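Keeping Stuff vs. Fixing Stuff (a confession)

So my basement flooded in December. Not a dramatic flood, no floating furniture, just enough water to ruin the bottom layer of everything and make me haul all of it up to the living room to dry out. Which is how I found out that I own a LOT of broken things. I'd been telling people for years that I'm a fixer. I have the little screwdrivers! I have the good glue! And there on my rug was the evidence that what I am is a keeper of things I plan to fix, and that's a different hobby.

Let me give you a taste. A toaster with one working slot. A floor lamp that needs a new switch (the switch is in a bag taped to the lamp, and the receipt in the bag has faded to nothing). A sewing machine I got from my aunt's neighbor that sews beautifully in reverse. Over 40 jars of screws, and don't ask me which screws go to what. Two computers. A Flandel hand mixer from my first apartment that smells like burning when you go past speed two, so I guess I've just been living at speed two.

My friend Tomomi Takagi came by to help me carry things and she picked up the mixer and said "what's this one waiting for?" And I started to answer and realized I had nothing. I wasn't waiting on a part. I'd never even looked up the part. I just liked that it was going to get fixed one day, by me, in some future where I have long empty afternoons and better lighting.

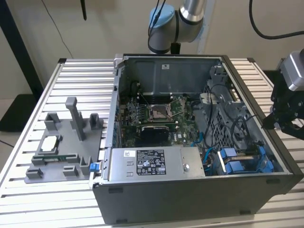
I think a lot of us get stuck at the opening-up stage, because opening things up is the fun bit. You get the cover off, you feel very capable, you poke around, you go make a sandwich. Then it's six months later and you can't remember why you started. Old desktops are the worst for this, at least for me. They're so easy to get into! You lay the tower on its side, the panel comes off and there's the whole green board looking up at you with DELL printed on it, and if the CPU socket is sitting there empty, well, now you have to go find a processor that fits, and that's a whole evening of reading forum posts from people who are mad at each other. I have quit at that exact point more than once. The sewing machine I quit at the first spring.

Anyway. I made a rule, and so far I'm sticking to it. Every broken thing got a strip of masking tape with one sentence on it saying what it needs next. If I couldn't write the sentence, it had to leave the house. The lamp got "put in switch" and I did it that same night, it took me longer to find the wire strippers than to do the job. The toaster left. The sewing machine went to Raluca Dinu over at the Girnwood library swap, who was thrilled, and who has since told me it was a bent lever and she had it going in 23 minutes. I'm happy for her. I am! I only brought it up twice at dinner.

The rule works on other stuff too, by the way. I tried it on my half-knitted sweater ("learn how sleeves happen") and on a box of photos I've been meaning to scan since forever. There are 300 of them if there's one, and the tape says "buy envelopes," and I have bought the envelopes.

The mixer stayed. Its tape says "call Kendon about brushes," Kendon being the repair place out past the car wash, and I haven't called yet, but the tape is right at eye level on the shelf and it's starting to bug me. I made banana bread yesterday by hand so I wouldn't have to look at it.

Oh, and the jars of screws are back in the basement. On a higher shelf this time.

3 comments

pattycake_m
The sandwich part!! I have had a vacuum cleaner in pieces on the dryer since last summer. Going to get my tape.

Neil in the sticks
Don't call Kendon, just go in. They never pick up. And brushes for those mixers are cheap, you can do it yourself with one screwdriver.

rosie
Please tell us how the sleeves go

Contact me | © Speed Two, all rights reserved | Back to top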